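# Tidying up a small home network rack, one patch cable at a time

I put this off for most of a winter. Our little rack at Griscombe started life as one switch sitting on a bookshelf, and then it grew, the way these things do, until there were cables hanging down in front of everything and I was afraid to dust near it. If yours has reached that stage, put the kettle on and set aside an evening. It's not hard work, it's just fiddly, and it goes a lot better when you aren't rushing to get the internet back before somebody's favourite show.

## Before you unplug anything

Warn the household! I tell everyone the network will be down from after supper until bedtime, and then I'm pleasantly surprised if I finish sooner.

Next, make yourself a map. Mine is a page in a school notebook with the switch drawn as two rows of little boxes, and beside each box I write where the cable goes: study, kitchen, the spare room, the line out to the shed (we call the shed Plelon, for reasons lost to time). Put a bit of masking tape on each cable as you go and write the same name on it. Do both ends. I skipped the far ends the first time and spent half the evening going up and down stairs.

Then shut down anything with a disk in it properly, from its own menu, and wait for it to go quiet. After that you can switch things off at the wall.

## Putting cables back in order

Start with the gear itself. Slide the heavy pieces in low and the switch in above them, and do up the rack screws finger-tight until everything sits level. Leave yourself some room at the front for your hands.

When you pick up a network cable, hold it by the plug or just behind it, and look at the little plastic clip before it goes anywhere near a port. If the clip has snapped off, retire the cable. It will work loose sooner or later, and you'll blame the switch.
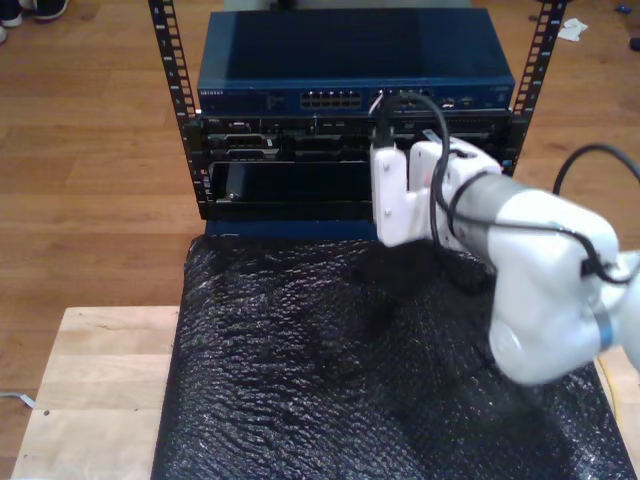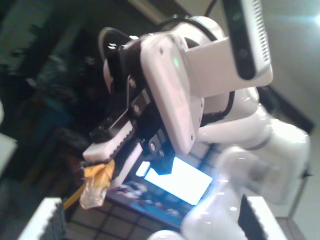
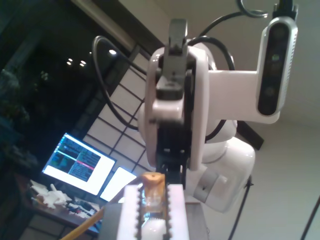 Hazel Pettigrew wrote in after the first version of this page to say she does the long cables first and the short ones last, so the short ones aren't buried, and that she won't use zip ties at all any more, only the soft hook-and-loop strips. I've come around to her way on both counts. A zip tie pulled too tight can squash a cable, and you have to cut it off every time you change your mind.

So, long ones first. Bring each one up the side of the rack, leave a gentle loop you could put your hand through, and push the plug in until it clicks. Give it a light tug. If it comes away in your fingers, it wasn't home. Don't bend the cable sharply right behind the plug, even if it looks neater that way.

Colours help more than I expected. I keep yellow for the rooms we use every day and grey for the rest, and I bought a bag of 50 hook-and-loop strips that will probably outlive me.

## Turning it back on

Modem first, then the router, then the switch, and give each one a couple of minutes. Anything with a disk goes last. Walk around with your notebook and check each room, ticking them off. If one's dead, try the same cable in a neighbouring port before you start taking things apart, and have another look at that clip.

Tape the map inside a cupboard door near the rack, with the month written on it. Mine says June, and there's already a pencilled correction for the kitchen.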